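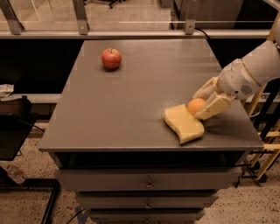
Mustmont Fruit Share is a weekly box of fruit from small orchards, which our members collect from a pickup point near their home. We started with apples and we still know apples best. A red one with some orange-yellow streaks, like the one on the gray tabletop, is the kind of fruit many people ask us about, so several answers on this page are about apples. If your question is not here, please write to Lavanya Kartha at the members desk.

How do I become a member?
Fill in the form on the Join page and choose your pickup point. You receive a member number by e-mail. Please bring this number the first time, as we find your box by number and not by name.

Which pickup points do you have?
At the moment there are 2: the Gowda bakery, at the side door, and the Voton community hall. The bakery is open for pickup from 4 p.m. to 7 p.m. The hall closes already at 6 p.m.

Can I change my pickup point?
Yes, but please do it before noon on the day before the pickup. After this time the boxes are already on the van and Dinesh Shenoy, our driver, can not sort them again.

What if I can not come?
Send a friend with your member number. Boxes which stay after closing time go to the school kitchen the next morning. We do not refund them.

How should I keep my apples?
In the refrigerator, in the drawer, inside a bag with a few small holes. They can stay good for up to 26 days, depending on the variety. On the kitchen table they become soft much sooner.

Can I keep apples and oranges together?
For a day or two it is no problem. For longer time we advise to separate them. Apples give off a gas called ethylene, and some other fruits and green vegetables age faster near it.

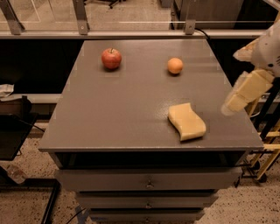 Apple and small orange, with a sponge on the same table.

Must I wash the fruit?
Yes, please wash it before eating, under running water and with your hands. Soap is not needed. Wash only what you will eat now, because wet fruit spoils faster in the bag.

My fruit has spots. Is it bad?
Small brown or rough spots on the skin are usually from weather or from a branch. You can cut them out. If the fruit smells like wine or has mold, take a photo and write to us the same day, and we put a credit on your account.

Do you deliver in July?
Yes, but the box is smaller and has mostly plums and early peaches. The first new apples come later in the summer.

Can I pause my box?
You can pause it from your account page, under My Box. If the button does not work on your phone, Vendula Skála can do it for you by e-mail.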